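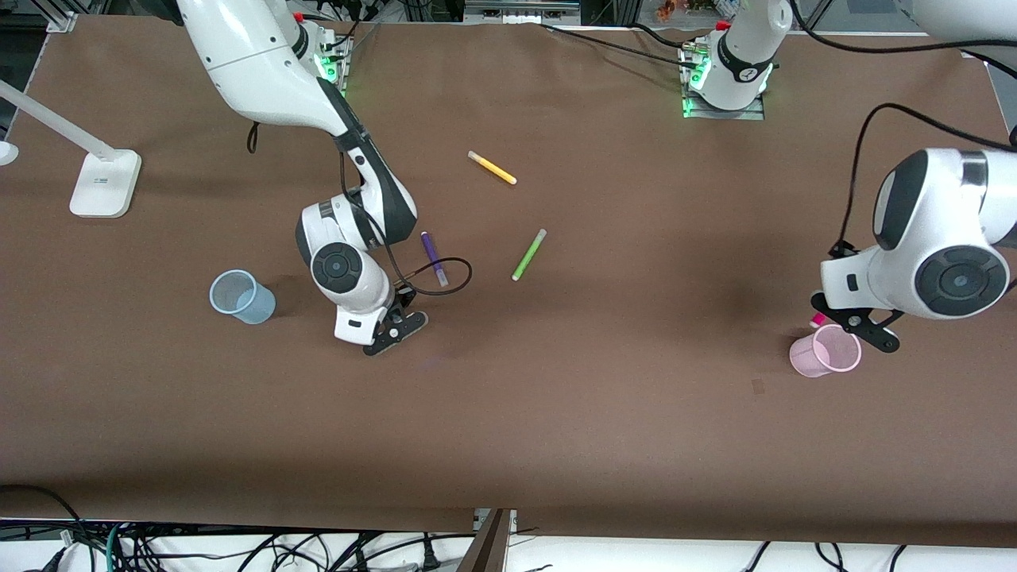 Week 4 handout: Teaching by demonstration
Course notes, Kernstead lab section
Liesl Reisinger, 2021-09-23

Okay, so last week was all math, and I promised you this one would be hands-on. Please read these notes before your slot, because I talk fast once the arms are on and I'd love it if you'd already met the vocabulary!

There are two ways to show a robot a task, and you'll try both. The first is kinesthetic teaching: you grab the arm and move it yourself while the joints go slack and record. It feels great for the first few minutes (everybody grins), and then you try to guide two arms at once and discover you need four hands. The second is teleoperation, where you stay off to the side and drive the arms with a controller. It's clumsier at first, but your body is out of the camera view, and that matters a lot once we train on the images.

Our task this term is markers into cups. Two arms, a pink cup and a light blue cup, some loose markers on a brown tabletop. It sounds like a toddler's game until you have to do it with a two-fingered gripper. A marker lying on a slant has to be met at the right angle, or the fingers close on one end and the whole thing swings. So turn the wrist first, then go down. I say this to every group and every group goes down first.

A few things I care about when I look at your recordings:

Scatter the markers differently each time. If the yellow one always lies in the same spot, the policy learns the spot and couldn't care less about the marker.

Don't pause to think in the middle of a reach. Think before you press record. Your hesitation ends up in the data, and the robot will copy it faithfully, long sigh and all.

Pick the arm that's closer and stick with it. Half of last year's trouble was people switching arms halfway - the network saw both choices from nearly the same view and dithered between them.

Keep the failed ones, but label them. A dropped marker that you pick up again is useful to me. A dropped marker you pretend didn't happen is a headache.

Each pair records 100 demonstrations, split over your slots. We'll pool them into a set of 500 and train on that in December. Verena Lüthi runs the training side, so file naming questions go to her and gripper questions come to me.

For next time: bring a half-page comparing your hand-guided runs with your remote ones. Plots are welcome, handwriting is fine.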